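Cloths, Bottles and Butcher Block: A Little Gallery from the Plindcombe Workroom

Words by Emília Krajčí

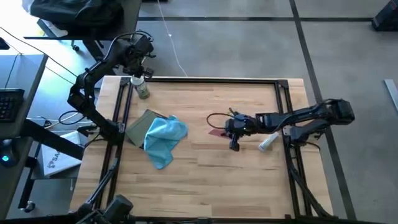 I have been meaning to put this page together for ages, and now that the September open house is on the calendar I have run out of excuses. Several of you wrote in after the last newsletter to ask how we look after the wood in the workroom and what we keep on hand for wiping down, so consider this my very long answer to a very short question!

The top is butcher block, those lovely honey-toned strips that warm up a room all by themselves. I fell for it the moment I saw it, and I will admit that I talked Tipene Faulkner into it before he had finished his coffee. He wanted something gray and sensible. He has come around, and these days he is the first one to fuss when somebody sets a mug down without thinking.

Now, the cloths. I am fond of them beyond all reason. The olive-green one is folded and lying flat on the left half of the table, with the light blue microfiber towel crumpled over part of it (the blue one never seems to stay folded for me, however nicely I start out). I like the two colors together against the wood - a bit like a pond in early summer, if you squint. My habit at home is to use one cloth for dusting and a different one for buffing, and to wash them on their own, without fabric softener. Softener leaves microfiber slick, and then all it does is push the crumbs around.

There is a bottle with a white cap standing up near the top left corner, with a pale greenish liquid in it. People always ask me for the best cleaner for wood, and my advice is dull but it has served me well: read the label, try it first on a spot you don't mind about, and put it on the cloth before it goes anywhere near the table. Wipe along the strips, then go over everything again with something dry. My mother did her kitchen table that way every evening in Gornis, and it still looks better than anything I own.

And then the small things, which somehow find their way onto every table I have ever had. A flat red something near the middle, a little white cylinder lying on its side. I used to sweep bits like these straight into a drawer, and the drawer got so full that it took two of us to open it. Now I keep a shallow dish on the shelf and empty it when it annoys me. Tipene calls it the museum.

If you'd like to talk about wood, cloths or the proper way to fold a towel, do come by in September. We are in the old Karkitz building, up the stairs and to the left, and there will be plum cake if I get up early enough. For those of you who asked about Mak, the answer is yes, he will be there too, and yes, you may bring him a biscuit, but please check with Tipene first.

Page updated 2020-06-10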